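Working Rules for Automated PC Assembly
Project report, Module 38, submitted by Fitzgerald Nguyen-Tran

The aim of my project was to write a short set of working rules for a robot cell that fits parts into desktop computers. Sendetti, the firm that hosted me, had a risk assessment for the arm but nothing written down about the parts. I used the Uren checklist from our second-year course as a base and cut it down from 90 points to 10.

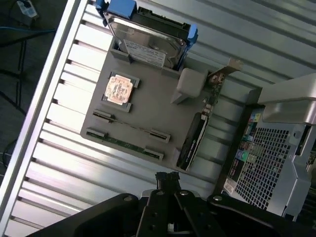
Rule 1 covers how parts are presented. Every part must have its own place on the fixture, and it must go back there between runs. Loose parts on the table are not allowed. The processor sits in a square socket with raised corner walls, so it cannot slide sideways when the table is knocked. The hard drive stays in its blue caddy at all times. I also asked for a photo of the full fixture to be kept next to the cell, but this was not agreed.

Rules 2 to 5 deal with handling. Memory modules are held by the edges, and the approach is stopped above the slot so that the operator can check the line before any force is used. The force limit is set per part and written in the log.
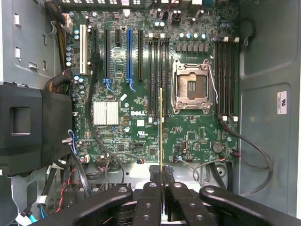 Figure 2. Memory module held upright between the finger pads, to the right of the four left-hand slots.

Olivares, my supervisor, thought the stop was too slow for normal work. We kept it for new programs only.

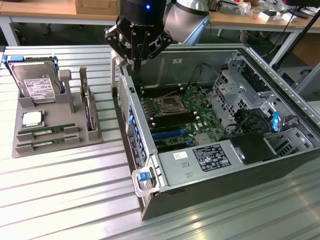
Kultuvel, September 13, 2019

Rules 6 to 10 are about the area around the arm. The case lies on its side with the panel off, and the fixture goes to the left of it, clear of the case wall. Nothing else may be put on the slats. Hands stay out of the case while the arm is powered. A tool change means a full stop, then a slow run at reduced speed before work starts again.

The rules were still in draft when I left. A second version is due in October, with a section on earthing.

Contact the department office | Copyright Student Projects | Back to top
Shares 10 | Comments 0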